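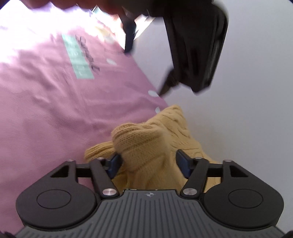
**Figure 1.** Mustard-yellow knitted garment, bunched.

### 3.2 Soft items and the bed as a work surface

The household part of the Lumar study dealt with the handling of clothing and bedding in ordinary bedrooms. Earlier work by our group at Candis had relied on a bare table and a set of identical cotton squares. That arrangement made sessions easy to compare, but it told us little about how people sort and put away their own things. For the present study, 12 households in the Rirnivow area were each visited 3 times, and every visit was held in a room that was in daily use.

Knitted items were treated as a separate class. A knit has no fixed outline once it is gathered up, and coders often could not tell a sweater from a scarf until it had been laid flat. Items of this kind, including the one in Figure 1, were therefore entered as "knit, type open" and were given a final label only at the end of the visit. Colour was recorded at the first stage in every case.

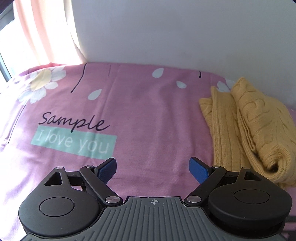 The choice of surface was left to the household. Most chose the bed, which offers a wide area at a comfortable height and is where many people already fold their laundry. We did not ask for plain bedding, and the coding guide had to allow for this. A lilac-pink sheet printed with flowers and lettering, with a large white daisy towards one side, gives the coder a useful landmark – the position of a garment can be noted in relation to the flower. The same print can also make the edge of a patterned garment harder to follow. Coders were asked to mark any such case as "edge unclear" and to leave the outline blank.

Light was handled in a similar way. Curtains and blinds stayed as the household normally kept them, and bright patches on the bedding were noted on the Aoun room sheet before coding began. The full set contains 500 coded items, of which 72 were entered in the knit class. Agreement between coders on these items is reported in Section 4.1.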